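Inicio | Foros | Robótica | Enseñanza por demostración | Buscar | Entrar

Brazo impreso: ¿guiarlo a mano o teleoperar?

Publicado por siltholm_taller el 02/10/2023

Buenas. Estoy montando una tarea sencilla de coger un cilindro de espuma y meterlo en una taza, y no me decido por el método para grabar las demostraciones. Tengo dos opciones: mover el propio brazo con los motores sin par, o usar un segundo brazo como mando. El software es Budov, versión 3, sin tocar nada de fábrica salvo los límites de la muñeca.

He grabado 106 episodios guiando a mano. El entrenamiento termina bien, pero la pinza baja antes de tiempo y cierra delante del cilindro. La distribución de la mesa es esta:

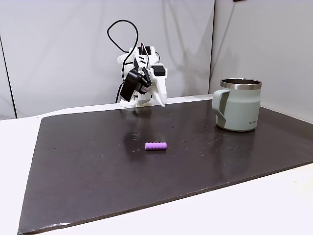

El brazo al fondo, el cilindro morado en el tablero y la taza a la derecha.

¿Sigo grabando igual o cambio de método?

azimi_lab escribió:
Cambia. Guiando a mano, tu brazo y tu manga salen en el vídeo y la red aprende a mirar eso. Luego, cuando el robot va solo, la manga no está. Con un mando aparte la imagen de la demostración y la de la ejecución se parecen mucho más.

Yu-ting Kwan escribió:
No estoy de acuerdo con que haya que cambiar. Se puede guiar a mano una vez, guardar solo las posiciones de los motores y reproducir la trayectoria con la cámara grabando y nadie delante. En Grililitz lo hacemos así y el resultado es correcto. Se tarda el doble, eso sí, y hay que volver a dejar el objeto en el mismo sitio antes de reproducir.

azimi_lab escribió:
Ese es el problema. Si el objeto queda un centímetro más allá, la reproducción falla y tienes que tirar el episodio. Para empujar cosas vale. Para coger un cilindro tumbado, no lo veo.

Yu-ting Kwan escribió:
Se marca el sitio con cinta y ya está. El segundo brazo también cuesta dinero y hay que calibrarlo.

siltholm_taller escribió:
El segundo brazo ya lo tengo, así que por dinero no es. Ayer probé con él e hice una tanda corta. También he puesto la cámara cenital, que antes no tenía. Va una captura:
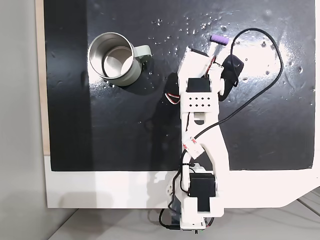

Con el mando me cuesta más cerrar la pinza con suavidad, porque no noto el contacto. En las primeras pruebas empujaba el cilindro y lo hacía rodar. Ahora me acerco despacio, paro y cierro. Desde arriba se ve bien hacia dónde apunta la pinza respecto al cilindro, cosa que con la cámara frontal no distinguía, y también el asa de la taza, que quiero dejar siempre mirando hacia el lado del brazo. Lo que no me gusta son los brillos del tablero negro, sobre todo arriba a la derecha.

Chin-lung Kong escribió:
Los brillos yo los quitaría antes de discutir el método. Un tablero mate o una tela negra sin arrugas. También limpiaría la superficie, que tiene gotitas o motas que con esa luz salen como puntos blancos. Y vigila el cable negro – hace un arco muy grande y en la vista de arriba cruza parte del tablero. Sujétalo al brazo dejando holgura en la muñeca.

siltholm_taller escribió:
Anotado lo del cable. La tela la probé y el cilindro se engancha un poco. Buscaré un tablero mate.

azimi_lab escribió:
Varía la posición del cilindro entre episodios, también el giro. Si está siempre en el mismo sitio, el brazo aprende un recorrido y poco más. Yo no entrenaría con menos de 299 episodios, que es lo que usé en una tarea parecida.

Yu-ting Kwan escribió:
Depende de la zona que quieras cubrir. Para un área pequeña me han bastado bastantes menos.

Comentarios de lectores (3)

marta_rb: Yo mezclé episodios guiados y teleoperados en el mismo entrenamiento y fue peor que cualquiera de los dos por separado. Mejor no juntarlos.

tornillo_m3: ¿A qué frecuencia grabas? En Budov el valor por defecto me daba saltos al cerrar la pinza.

siltholm_taller: A la de fábrica. Lo miro esta semana y pongo aquí los valores.

Anterior | Siguiente | Volver al foro | Responder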